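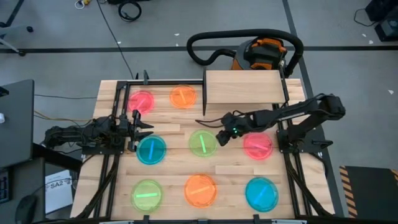 Por que motivo a bancada da oficina partilhada Urnstead foi montada com dois braços, e não com um?
O segundo braço permite estudar a divisão de tarefas sobre uma mesma superfície, matéria que a oficina inscreveu no seu programa de trabalhos para este ano.

Na sequência dos pedidos de esclarecimento recebidos, a coordenação da oficina publica neste fio o ponto de situação da montagem. (1/8)

A mesa tem tampo de madeira e está rodeada por perfis pretos de alumínio. Os dois braços encontram-se fixados em lados opostos e ambos terminam em pinças pretas. (2/8)

O projeto foi proposto por Corina Leitner e recebeu a designação interna Pelldale. A parte mecânica ficou a cargo de Valentin Mösli; a programação é da responsabilidade de Dede Aryee. (3/8)

Os discos translúcidos de várias cores, cada um com uma barra luminosa no interior, servem de alvos nos exercícios de coordenação. A orientação das barras varia de disco para disco e deve ser lida pelo programa antes de cada movimento. (4/8)

A despesa acumulada até ao final de junho foi de 700 euros, dos quais 108 se destinaram a parafusos, esquadros e cablagem. Os braços foram cedidos por um membro e não constam deste valor. (5/8)

Durante os ensaios, a velocidade está limitada a 50 % do máximo configurado. Qualquer alteração deste limite carece de autorização escrita de Gertraud Lanz – o pedido faz-se na folha afixada junto à entrada. (6/8)

Permanecem em aberto a fixação definitiva dos cabos e a revisão da rotina de paragem. Solicita-se aos utilizadores que não desloquem a mesa nem reapertem os grampos da estrutura. (7/8)

A próxima sessão de montagem realiza-se no domingo, com 2 lugares disponíveis para membros com formação de segurança concluída. As inscrições devem ser dirigidas a Dede Aryee. (8/8)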